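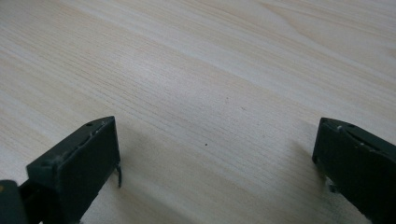 Kitchen Diary > Around the House > Tables

I have wanted a pale table for as long as I've had a kitchen to put one in, and in March I finally stopped dithering and bought one. My friend Wondimu Berhe had been telling me for ages that light wood makes a small room feel bigger (he was right, and he has mentioned it since, more than once).

The old table was nearly black and showed every crumb by breakfast time. I measured the nook twice and settled on a top 700 deep, in millimeters, because the shop works that way and I gave up converting. My first idea was 600, but then the big serving dish and a plate can't sit across from each other, and I do love a big serving dish!

What I enjoy most is the grain. I drink my coffee there early, before the house wakes up, and follow the little lines along with my finger like a child with a maze. It seats 4 if we all like each other that day.

For cleaning I keep it simple: a soft cloth, warm water, a drop of dish soap, then a dry towel going the same way as the grain. I tuck the cloth over the faucet so it's handy, and everyone in the house knows that hot pans go on the cork mat. 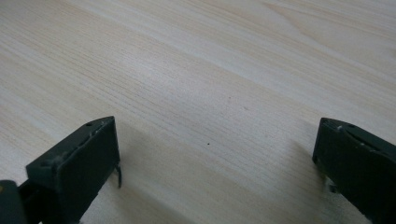
What do you do about a small dark spot that won't wipe off?

Lay a damp cloth over it for a few minutes and then rub gently with the cloth, and keep the scouring pads well away from it.

Next I need to find chairs, and Wondimu already has opinions.

Sumeya Demissie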